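Grangate Bench Notes
16/01/2026
New on the bench: the Judier two-arm tabletop kit

If you've been reading this newsletter for a while you already know how I feel about single-arm kits. They're fun for a weekend, then you try to do something a person would do without thinking, like turning a cup over, and you find out how much of that job belongs to the other hand. So when the Judier kit got its second revision I put our name down right away, and I've been running it on dish handling ever since. I like it a lot!

What you get is a matched pair of arms, a mounting beam that goes along the front edge of the table, grippers for both sides, the wrist units and a bag of cable clips that is bigger than you'd expect. Reach is 666 mm per arm. That sounds modest on the page, but with both bases on the one beam it covers a kitchen-sized stretch of table and leaves plenty of overlap in the middle, and the overlap is where all the good stuff happens.

Setup took me one long evening. The manual runs to 94 pages and the first third is the part you want – it goes step by step through the beam, the bases and the power, with clear drawings and the bolt sizes printed right beside them. The later chapters are thinner. I had to read the section on matching the two arms' coordinates three times, and in the end I used the worksheet that Lonau has on its support page, the one for the older revision. It still works fine if you skip the step about the spacer plates.

Cable routing deserves a paragraph of its own. (Yes, really.) On the first version the wrist cable hung in a big loop and caught on everything. Now it goes over the wrist joints and along the forearm, held down with small clips and ties, and I haven't snagged it once on the rack. The cable is purple, too, so you can find it in a hurry. Do leave some slack at the wrist before you tighten anything. I didn't, and had to redo the left side.

The grippers are the best thing in the box. The fingers are narrow enough to get at the edge of a cup and they can be driven slowly, which matters more to me than strength. I've been using a mix of ordinary mugs and bowls with a clear cup thrown in, and the clear cup is the one I keep going back to. It's slippery to look at, if that makes sense – bright reflections all over the ridges – and getting both grippers to meet on it at the right moment is a real test of your timing. With one arm I'd been pushing cups up against a wall to turn them. With two you can bring a hand to each side and work it from there, and it is so much nicer to watch.

A few things I'd change. The black joints have little green status lights on them, great idea, but green is the only thing you see in normal running and the fault colors are explained in a table near the back of the manual. Put that on a sticker! The elbows need more elbow room than I had planned for, so if your enclosure has side walls, measure with the arms folded as well as stretched out. And the finger screws want checking. I ran almost 1000 grasps before one of mine worked loose, and I'd rather have caught it sooner.

Software is decent. You can move one arm by hand and have the motion saved, or record both at the same time, and playback has been smooth at low speed. At full speed I get a bit of shake at the end of a long reach. The Parisi control package also runs it, with a free add-on, and I prefer its timeline view for anything where the arms have to take turns. Moving my saved motions across was painless apart from the gripper values, which came in upside down (open was closed and closed was open – easy fix, funny for a minute).

Would I tell you to get one? If you're teaching, or you have a handling task that has been stuck on one arm, yes, gladly. If you only want to pick blocks out of a tray it's more kit than you need, and the smaller Judier will do you fine. They've told subscribers a longer forearm option is coming in June, so anybody with a deep table may want to hold off until then.

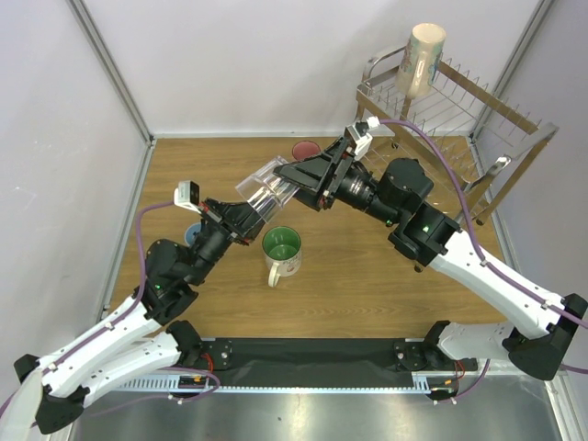

800 words

Cup work on the two-arm kit, with the dish rack at the back right. Next issue I'll have the rack routine written up, including the finger pads I've been trying for mug handles. Send in your own layouts if you're running this kit or the older one – I'd love to see how you've placed the beam.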